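# Matska、淡色木材用の水性仕上げ材「Fovolia」を改訂 出荷は工場ロット単位で切り替え

木工用塗料メーカーのMatskaは2021年7月12日、淡色の木製天板に使う水性仕上げ材「Fovolia」の配合を改訂し、Curnanska工場で新配合品の生産に移行したと発表した。対象は業務用の大容量缶と、家具工房向けの中容量缶。小売店で販売している小容量缶は、旧配合の在庫がなくなり次第、同じ配合に切り替える。製品名と色番号は変更しない。

改訂の中心は、乾燥過程で樹脂粒子どうしの融着を助ける造膜助剤の変更である。水性塗料では、水が蒸発するにつれて分散していた樹脂粒子が接近し、変形しながら連続した膜になる。造膜助剤は粒子を一時的に軟らかくする役目を持ち、膜ができた後は時間をかけて揮発する。旧配合の助剤は揮発が遅く、冬季の低温環境では表面が乾いた後も膜の内部に残りやすかった。その間は塗膜が軟らかく、重い物を置いた跡が残ることがあった。

同社の配合開発を担当するJoar Björklund氏によると、新配合では助剤の種類を変えたうえで添加量を減らし、樹脂側の粒子径分布も調整した。「助剤だけを減らすと、低温で膜が割れる。樹脂の側で受け持つ割合を増やす必要があった」と同氏は説明する。開発期間は18か月で、その大半を低温時の造膜性と硬度の両立に費やしたという。

## 黄変と濡れ色の抑制

淡色の木材に透明仕上げを施す場合、問題になる色の変化は大きく二種類に分けられる。ひとつは塗布直後に木肌が濃く見える「濡れ色」、もうひとつは使用中に進む黄変である。

濡れ色は、木材表面の細かな空隙に塗料が入り、空気との界面で起きていた光の散乱が減ることで生じる。油性の仕上げ材は浸透しやすく、木目が強調される一方、素地のままの白っぽい色調は失われる。水性の仕上げ材は一般に浸透が浅いものの、樹脂の屈折率が木材成分に近いため、濡れ色を完全に避けることは難しい。Fovoliaは少量の白色顔料を加えて見かけの明度を補う方式をとっており、今回の改訂でもこの方式を維持した。

黄変については原因がさらに分かれる。塗膜そのものの変色に加え、木材に含まれるリグニンが光を受けて変質し、素地の側が黄色くなる。塗膜に紫外線吸収剤を入れれば素地側の変化は遅くなるが、可視光の短波長側による変化までは抑えきれない。Matskaは新配合の説明資料で「黄変を防止する」という表現を使わず、「黄変の進行を遅らせる」とした。旧配合の製品資料にあった「長期間変色しない」という記述は削除された。

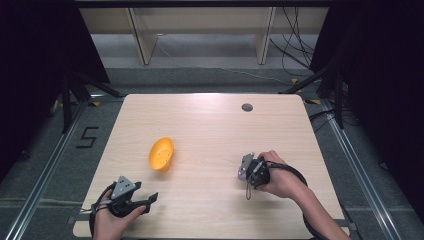
同社の技術資料では、顔料を含む仕上げ材を厚く塗り重ねた場合の木目の見え方についても記述が加わった。顔料は塗膜中に分散しているため、膜が厚くなるほど木目のコントラストが下がる。標準仕様の塗布回数は2回で、それ以上の塗り重ねが必要な場合は、最後の層に顔料を含まない透明タイプを使うよう求めている。透明タイプも同時に新配合へ移行する。

また、塗布前の缶の撹拌については、従来の「よく振る」から「棒で底から静かに混ぜる」に改められた。強く振ると気泡が入り、乾燥後に小さな穴として残ることがある。顔料は缶の底に沈みやすく、撹拌が不足したまま使い始めると、同じ天板の中でも先に塗った部分と後に塗った部分で白さに差が出る。作業が長引く場合は、途中でも混ぜ直す必要がある。

## 汚れに対する試験

性能評価は、Hauksdóttir材料試験所が受託した。試験では、塗装した木片に9種類の試験液を滴下し、覆いをした状態で所定時間置いた後、拭き取って変色、光沢の変化、膨れの有無を目視で判定した。試験液にはコーヒー、赤ワイン、食用油、食酢、希釈した台所用洗剤、エタノール水溶液などが含まれる。

試験所で木質材料部門を統括するKirsten Mikkelsen氏は、旧配合との差が最も明瞭だった項目としてエタノール水溶液を挙げた。旧配合では滴下した部分の輪郭が白く残る試験片があり、新配合ではその程度が軽くなった。食用油と食酢では、両者に判定上の差は認められなかった。赤ワインでは新配合でもわずかな着色が残り、接触時間を短くした条件では着色が見られなかった。

Mikkelsen氏は「耐汚染性の判定は、塗膜が十分に硬化していることが前提になる。塗装の翌日に使い始めた天板に、同じ結果を当てはめることはできない」と述べている。試験片は塗装後30日間、温度と湿度を管理した室内で養生したものを用いた。Matskaは技術資料に、養生期間と試験条件を結果と並べて記載した。旧資料では判定結果の表だけが掲載されており、養生の条件を問い合わせる利用者が多かった。

一方、耐熱性は今回の試験項目に含まれていない。同社は、熱い鍋や薬缶を直接置く用途には鍋敷きを併用するという従来の注意書きをそのまま残している。熱可塑性を持つ樹脂は温度が上がると軟化し、置いた物の底面の形が転写されたり、塗膜と底面が付着したりすることがある。水分を伴う熱では、塗膜の下に湿気が入り、白く曇る現象も起きる。

## 下地処理に関する指示の変更

新配合への移行に合わせて、下地処理の手順書も改訂された。水性塗料を木材に塗ると、表面の繊維が水を吸って起き上がる。「毛羽立ち」と呼ばれる現象で、研磨で寝かされていた繊維や切断しきれなかった繊維が、吸水により元の向きへ戻ろうとすることによる。そのまま乾かすと手触りが粗くなり、次の層の塗布量にもむらが出る。

従来の手順書は、最初の塗布が乾いた後に細かい研磨紙で軽く研ぐ方法のみを示していた。改訂版では、塗装の前に湿らせた布で全面を拭き、乾いてから研磨する方法が加わった。先に繊維を起こして除いておくことで、塗装後の研磨量を減らす狙いがある。塗装後の研磨量が多いと天板の縁や角で塗膜が抜けやすく、そこだけ色調が変わる。

製造現場での検証に参加した家具工房の責任者、Zuleica Moura氏は、事前の水拭きを工程に加えた場合、乾燥を待つ時間をどこに置くかが課題になるとみる。同氏の工房では、水拭きを午前の最後の作業に移し、昼の休止時間を乾燥に充てた。「作業そのものは短い。置き場の方が先に埋まる」という。突板を貼った材料では、水分が接着層に影響するおそれがあるため、布を固く絞り、同じ場所を繰り返し拭かないことが手順書に明記された。

研磨紙の種類にも注意書きが付いた。滑りをよくするためにステアリン酸塩を被覆した研磨紙は、粉が表面に残ると水性塗料をはじくことがある。手順書は、被覆のない製品を使うか、研磨後に集じん機と乾いた布で粉を除くよう指示している。スチールウールの使用は引き続き禁止されている。折れた細片が木材に残ると、塗料の水分で錆び、タンニンの多い樹種では黒い斑点になる。

## 旧配合との併用

すでに旧配合で仕上げた天板の補修に新配合を使う場合、Matskaは全面を研磨して塗り直す方法を標準としている。部分補修も可能としているが、新旧の境目で光沢に差が生じることがある。経年した塗膜の表面は、日常の摩擦によって光沢が上がった場所と下がった場所が混在しており、配合が同じ場合でも補修部分を完全に合わせることは難しい。

缶の中で新旧の配合を混ぜることは認めていない。助剤と樹脂の組み合わせが異なるため、粘度が上がったり、粒子が凝集したりする可能性がある。下塗りに旧配合、上塗りに新配合という組み合わせは、下塗りが乾いて研磨を済ませていれば問題ないとしている。逆の順序については試験の途中であり、結果が出るまでは推奨しない。

識別は缶の底にあるロット記号で行う。新配合のロットは記号の先頭が「V」で始まる。色番号が同じで外装も変わらないため、流通を担うMikkel Nørgaard氏の部署は、業務用の出荷伝票にも配合区分を記載することにした。複数の缶を使う大型の天板では、作業前にロットをそろえるか、必要量を別の容器にまとめて混合するよう求めている。混合してよいのは同じ配合区分の缶に限る。

Nørgaard氏によると、業務用の出荷量のうち30%近くが学校や図書館の机と閲覧台の更新工事に向けられている。こうした工事は利用者のいない時期に集中し、塗装から使用再開までの日数が短い。新配合は初期の硬度が上がったものの、完全硬化までの期間を旧配合より短く表示することは見送られた。工期の計画は従来と同じ日数で立てる必要がある。

## 食品との接触と廃棄

Fovoliaは、食卓や調理室の作業台のように食品が短時間触れる可能性のある面を用途に含む。ただし、まな板や木製の食器など、刃物を当てる物や、食品を長時間入れておく物は対象外である。刃物で塗膜が切れると、そこから水が入り、剥がれた膜が食品に混じるおそれがある。用途の区分に変更はないが、旧資料では別冊の安全資料にしかなかった記述を、缶のラベルにも載せることになった。

日常の清掃は、水で薄めた中性洗剤を含ませて固く絞った布で行い、その後に水拭きと乾拭きをする。研磨剤入りの洗剤とメラミンフォームは、光沢を変えるため使用しない。こぼれた液体は早めに拭き取る。消毒用アルコールを日常的に使う施設では、噴霧したまま放置せず、布に含ませて拭き、残った液を拭き上げるよう求めている。耐エタノール性が改善した後も、この扱いは変わらない。

使い終えた布の処理は、同じ棚に並ぶことの多い乾性油系の製品とは異なる。乾性油は酸化の際に熱を出すため、丸めた布が自然発火する危険がある。Fovoliaは乾性油を含まないが、同じ作業場で両方の製品を使う場合に布の区別がつかなくなることがある。手順書は、併用する作業場では全ての布を水に浸し、ふた付きの金属容器に入れるよう指示している。刷毛を洗った水は排水溝に流さず、沈殿させたうえで地域の規則に従って処分する。

## 今後の予定

Curnanska工場では、新配合の製造にあたり、分散工程の温度管理と充填前のろ過を見直した。顔料の凝集物は少量でも淡色の天板では目につきやすい。ろ過材の交換は従来、充填した缶の数を基準にしていたが、ろ過材の前後の圧力差で判断する方式に改めた。生産責任者のZlatko Dimitriou氏は、移行期の歩留まりについて具体的な数値の公表を控えた。充填設備は旧配合と共用で、切り替えのたびに配管を洗浄している。

屋外用の製品は今回の改訂に含まれない。雨水と直射日光を受ける面では、膜の伸びや防かび性が別に必要となり、室内用の配合をそのまま使うことはできない。Matskaは、屋外用の助剤についても変更を検討しているが、暴露試験が終わっていないとして時期を示していない。

改訂版の技術資料と手順書は、業務用の取引先に順次配布される。旧版を使用中の工房には、下地処理と新旧配合の併用に関する項目を差し替える別紙が用意される。旧配合の缶は、未開封で凍結させずに保管していれば、ラベルにある期限まで使用できる。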